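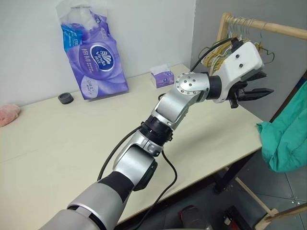

Floleo opens its Podine workshop to visitors

Jul 30, 2021 – Floleo welcomed visitors to its Podine workshop for an open day on robotic garment handling. Guests from laundries, clinics and two technical colleges watched robot arms work with everyday clothing at a table and a clothes rack.

The demonstrations ran in groups of 11, so that everyone could stand close to the work. Most of the questions were about soft items. A shirt or a pair of pants never lies the same way twice, and a gripper has to find an edge or a waistband before it can do anything useful with the garment.

Floleo began the project, named Nel, in June with its partner Bridalar, a supplier of linens and workwear. Bridalar provides the garments and advises on how they are sorted and hung in a working laundry. The garment set now stands at 100 pieces – mostly plain cotton, in the sizes a laundry handles every day.

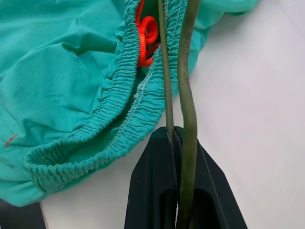 Further visits

Floleo will hold more open days at Podine. Places are free but must be booked in advance. Schools and companies can ask for a group visit by calling the workshop at extension 2511. Press inquiries go to extension 2252.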